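Threads > Household > Bugs

I've gone back to plug-in liquid mosquito repellents after a long break, mostly because the neighbors swear by them. I remain unconvinced.

The store in Valderrama had two brands, Plulatum and Skulora. Both promise 90 nights of peace. Whose nights? Mine are longer than whoever writes the packaging thinks.

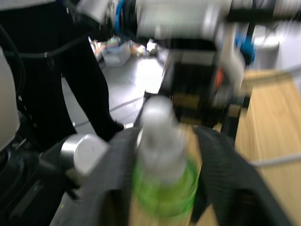
Same shelf, same price, same green-meadow talk on the back. I bought refills for both and figured I'd let the mosquitoes decide.

First gripe: the refill business. You unscrew the old bottle, screw in the new one, and the wick has to go up into the heater straight. Fine on paper. Try it at 6 in the morning with bites on both ankles.

Second gripe: "fits most heaters." Most is doing a lot of work there. I'd like a list – a short one would do.

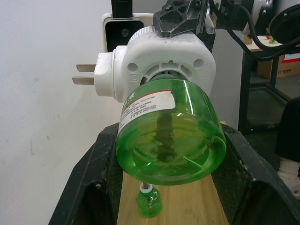 Prilach replied that the heater matters more than the liquid, and that an old one barely warms the wick whatever you screw into it. Could be. I'd still like to see that from someone who doesn't own 5 of them.

My own result so far, after most of September: fewer bites in the bedroom, same as ever in the kitchen. I also fixed the bedroom screen that month, so make of that what you want.

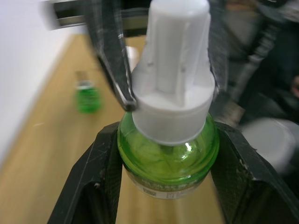
Do you leave it on all night? I switch it on an hour before bed with the door shut and pull the plug when I turn in.

I'll finish the bottles I paid for. After that it's the screen and a fan – the fan at least does something in August.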